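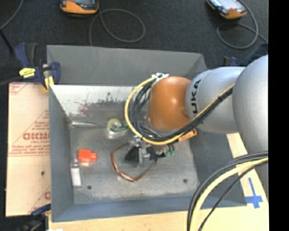
Golside is looking for two people for the sorting and bins team in our Derkham workshop. We take back used metal parts from heating and cooling installers, we sort them by metal and by shape, and we send them on to the foundries or back to the repair bench. The work is done around open metal bins with four sloping walls, so that the small pieces slide down to the middle. The bins are in use every day and they look like it: the floor is worn and full of pale scuffs, and the back panel has dark scraped patches where metal has rubbed on it. A single bent piece of copper color lying at the bottom still has to be taken out and put in the right place, and a good part of this job is to care about such single pieces.

What you will do

You will fill and empty the bins according to the daily list. You will separate copper, brass, steel and aluminum, first by eye and then with the magnet and the scale. Tubes and wires which are bent go to one side, and the straight ones longer than your forearm go to the other side. You will write the weight of each load on the card and enter it in the computer before the end of the shift.

You will also clean the bins. Each bin is brushed at the end of the shift and washed once per week. We ask that you look at the walls and the floor when you wash, and that you report sharp edges, new holes and deep dents to the shift leader. Small round holes in the floor must stay open, please do not cover them with tape. This happened several times last winter and it cost us a lot of time with the cleaning.

There is lifting in this job. Full boxes can weigh up to 11 kilograms, and you will carry them from the shelf to the bin, a distance of a few steps. For everything heavier there is a trolley and a hoist, and we will teach you to use both.

Who we are looking for

You do not need a diploma. It is good if you have worked before in a workshop, a scrap yard, a warehouse or a kitchen, in short in any place where things have to be put back where they belong. You should be able to see the difference between red and yellow metals, as we cannot do the sorting without it. You should read simple English, because the cards and the safety rules are written in English. Among us we speak also Portuguese and Slovak, and you are welcome to use them in the break.

Experience with the Stosard weighing program is a plus, but it is easy to learn and most of us needed only two days.

What we offer

The contract is for one year with the possibility to make it permanent. The early shift starts at 6:30 and the late shift starts at 14:30, and you change between them every two weeks. We do not work at night. Gloves, shoes, glasses and two sets of work clothes are given by us and also washed by us. You have 25 days of paid vacation. The bus line 283 stops in front of the gate, and for bicycles there is a covered place behind hall B.

During the first 10 working days you will be together with an experienced colleague, and you will not be alone at a bin in this time. After that you have a short talk with the shift leader about how it goes and what you still want to learn.

How to apply

Please send us a short letter and a list of your earlier jobs. The letter can be simple, one page is enough, and small mistakes in the language are no problem. We would like to know from which date you can start. The first day of work would be in June, but we can wait a little for the right person. If you prefer to visit first, call Jucélia Evangelista at the workshop office, extension 222, and she will find an hour for you. Bello Wike leads the early shift and will show you the hall and the bins. Please come with closed shoes.

We also have one place in our smaller workshop in Murín, with the same work and the same conditions. Write in your letter if this place would be interesting for you.

Published 17 April 2023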